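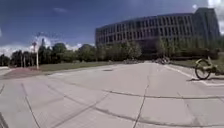
The plaza at Hondar, with bikes parked toward the greenery.

I've been cutting across the Hondar plaza for years, usually with a coffee in one hand, so I was pretty happy to hear it's finally getting some attention! The Shaikh office says work on the paving will start in February, and the plan covers 202 slabs — mostly ones with cracks or old patches that have been fixed before and need fixing again.

Farzana Mughal, who is running the job for Harnent, told me her crew will close the plaza in 2 halves so people can still get through. "You'll have to walk a little farther, but you won't have to go all the way around," she said. The joints get cleaned out and resealed first, and the slabs come after that.

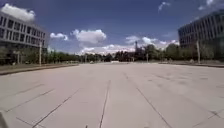

Shade is what I really wanted to ask her about. I love this place in the spring, but by lunchtime in July I'm practically running across it. The trees are all the way back between the two big buildings, and the concrete out in the open gets the full sun. Farzana said planting isn't in this round, though Flesatness has set aside $3,000 for benches and another $1,000 for bike parking (yes, please).

If you leave your bike on the plaza, move it before the crew shows up. Signs with the walking route go up the week before, and questions can go to the Shaikh front desk until 4 p.m.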